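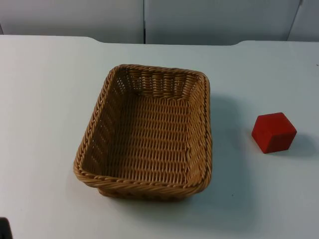

Chapter 7
Weaving: Threads, Stems and Strands

What you will learn in this chapter
How a weave holds itself together without glue or nails
The difference between warp and weft, and between stakes and weavers
Why some weaves stretch, some drape and some stand up by themselves

Take a close look at your sleeve. Unless you are wearing a knitted jumper, you will probably find two sets of threads crossing each other, over and under, over and under, thousands of times. Pull one thread out and it is a weak little thing. Leave it where it is and it helps to make a cloth you can climb trees in! Weaving is one of the cleverest ideas people have ever had, and it is wonderfully simple to start.

The threads held tight on a loom are called the warp. The thread that travels across them is the weft. Basket makers have their own words for much the same thing: the stiff upright pieces are stakes, and the bendy ones that pass between them are weavers. A basket needs no loom, as the stakes do that job – they are firm enough to keep their places while the weavers go round.

Friction does most of the work. Wherever two strands cross they press on one another, and every crossing adds a bit more grip. In Chapter 6 you tested single fibres until they snapped. Keep your results handy, for you will want them when we come to strength in woven cloth.

Plain weave is the pattern to learn first. Each weft thread goes over one warp thread and under the next, and the following row does the opposite. Twill moves the crossings along by one thread in each row and gives the slanting lines you see on denim. Satin lets threads float over several others, so the cloth shines but snags easily.

Before you start: paper weaving
Cut 16 strips of coloured paper, all the same width. Lay half of them side by side and tape down the top ends. Weave the rest through in plain weave, pushing each row up snugly against the last. Now tug gently at opposite corners. What happens to the square shapes between the strips? Sketch the result in your notebook, then turn to section 7.1, where we set up a small frame loom.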